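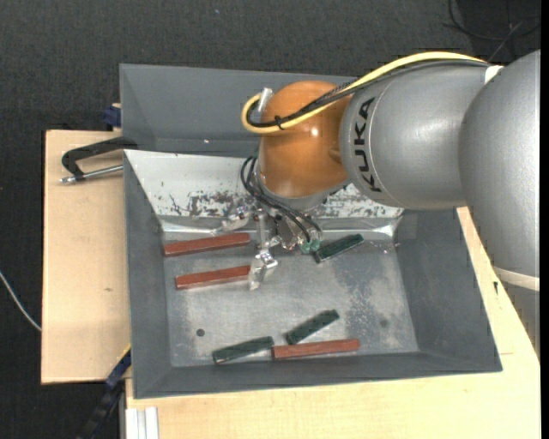
Red and green blocks in the bin, KUKA arm above. Bin-picking add-on under review this month.

Kit corner: the Soslow bin-picking add-on

Quick one this issue, we go to press in an hour. Several of you wrote in after the August issue asking if the Soslow kit is worth the money for a small shop. Short version: yes if you already own the arm, no if you're starting from nothing.

What you get. Gripper, hose set, cable ties (not enough of them, buy more), the picking software and a license for 2 cells. Price from Brarkton is $2,864 with the software, $1,743 without. Shipping extra. The arm is your problem, and so is the air supply.

Setup. Took us most of a day. Mounting the gripper, fine. Routing the hoses, not so fine, the manual shows a different wrist and we ended up guessing. Leave a generous loop at the wrist or it will tug. Calibration is a wizard with too many screens but it does work, and you only do it once unless you move the bin. Clamp the bin down. We mean it.

Picking. Long blocks in two lengths, the red ones longer than the green, tipped into a metal bin with sloped sides. We logged 568 clean picks over the review. Worst spots are up against the walls and any time two blocks lie close together, then it dithers and tries a second angle. Shiny floors are hard on it too. Turning down the overhead lights helped more than any setting in the menu did.

Wear. Keep an eye on your bins. A finger that comes in low will scrape, and coated panels scuff up quick. Bare metal holds up better but see above re: shiny.

Support. Emailed Soslow twice, got one answer, a good one. Brarkton picked up the phone both times. Jikano users, the plug-in for your controller is still listed as "comming soon" so dont order yet.

Compared with the Mugo kit we had in last year: Mugo is faster out of the box, Soslow handles odd angles better and spare fingers are cheaper. We would take the Soslow for mixed parts and the Mugo for anything all one size.

Loan kit goes back to Brarkton on the last day of September 2018. Want a specific part tried before then, send us a boxful with return postage. Nothing oily please.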